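Rukton Strap Wear Tables

README, last edited May 5, 2021

What this is

A set of tables on how backpack and luggage straps hold up under load. The first file came from Dradville, a repair shop that kept notes on everything customers brought in. The rest came from Joo and Rornalel, who sold straps and had their own reasons for keeping records. Read those two with care.

What's in it

claims.csv -- 602 rows, one per repair ticket
straps.csv -- 103 strap types, by width and weave
returns.csv -- what Joo and Rornalel say came back to them
notes.txt -- spelling fixes, merged names, dropped rows

Where I don't trust it

The "rated load" column is copied from sales sheets. I have seen no test report behind any of those numbers, and I asked twice. Treat the column as advertising.

"Cause of failure" was filled in by whoever was at the counter. One person wrote "wear" for nearly everything. Another wrote "user error" on 59 tickets, a few of which also say the stitching had let go. Both can be right, but I wouldn't build a chart on it.

The returns file is worse. Rornalel lists six returns in total for all its straps. Either they make the best straps ever sold or somebody stopped writing things down in July.

Small hardware

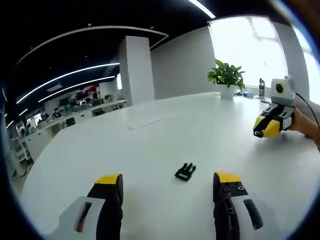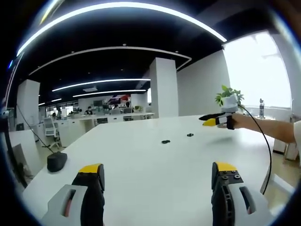 Nesma Ramadan wrote in to say that the hardware rows should be left out altogether, as a buckle that slips and a strap that frays get logged under the same code and there's no way to pull them apart later. She may be right. I've kept the rows for now and added a column, hw_flag, set to 1 wherever the ticket text mentions a buckle, slider or clip. It catches the word and nothing more -- a ticket that says "buckle fine, strap torn" gets flagged too.

Using the tables

Dates are month and year only. Widths are in millimeters. Blank means blank, so please don't read it as zero.

If you plan to rank sellers with this, I'd ask you not to. The counts follow who kept records, and one of the three hardly did.

Fixes are welcome if they come with the ticket number.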